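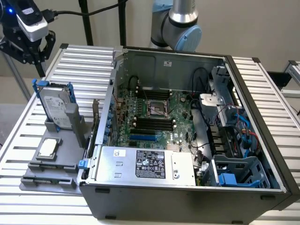 Desktop tower with side panel removed.

Frequently asked questions: firestopping of service penetrations

The following questions are the ones most often put to the Pustora technical desk by contractors, designers and building officials. Answers apply to the Gillies sealant and collar range unless another product is named.

What is the difference between an F rating and an FT rating?
An F rating is the period for which the firestop prevents the passage of flame to the unexposed side. An FT rating adds a limit on temperature rise at the unexposed face and on the penetrating item. Copper and steel pipe conduct heat well, so a system can carry a two-hour F rating and a much shorter FT rating with the same sealant.

Which rating do I need?
The code and the project documents govern. Penetrations of a firewall generally call for an FT rating. The designer of record should confirm the requirement for each assembly before a system is selected.

Can I use one listed system for both concrete and gypsum board walls?
Only if the listing names both. Systems are tested as complete assemblies: wall or floor, opening size, penetrating item, packing, sealant depth. A change to any of these takes the installation outside the listing.
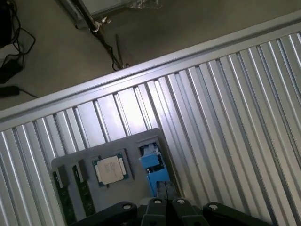 Technical Bulletin, Issue 8, p. 5

What annular space is permitted?
The minimum and maximum are stated in each listing. Where the pipe sits against one side of the opening, check that the system allows point contact. Many do not for plastic pipe.

Do data cables need a separate system?
Yes. Cable bundles are listed by percentage fill of the opening, and the jacket material matters. For openings where cables will be added or removed, the Ornis re-enterable sleeve is normally specified. It must not be filled past the limit marked on its label.

Is mineral wool always required behind the sealant?
No. Where it is required, the listing gives density and compressed thickness. Fibreglass insulation is not an acceptable substitute unless listed.

How much sealant should I order?
Multiply the area of the annular space by the listed depth, then by the number of faces treated. A 230 mm sleeve with a small pipe uses far more material than the same pipe in a cored hole, and it is usually cheaper to reduce the opening. The Billix estimating sheet performs this calculation and holds up to 1,521 lines.
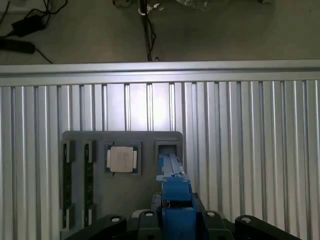 Inspection and records

What will the inspector ask to see?
The system listing for each penetration type, the product data sheet, and an identification label beside the firestop where the specification calls for one. Keep the listings on site in printed form.

What if no listed system matches my condition?
Request an engineering judgment. Send the wall or floor construction, opening dimensions, pipe or cable details and the rating required. A judgment is issued for one project only and must be accepted by the authority having jurisdiction.

Can firestopping be painted?
Gillies sealants accept latex paint once fully cured. Intumescent collars should be left uncoated.

Who maintains this page?
Abhishek Dubey, Technical Services. Last revised Sep 15, 2022. The next scheduled review is in March.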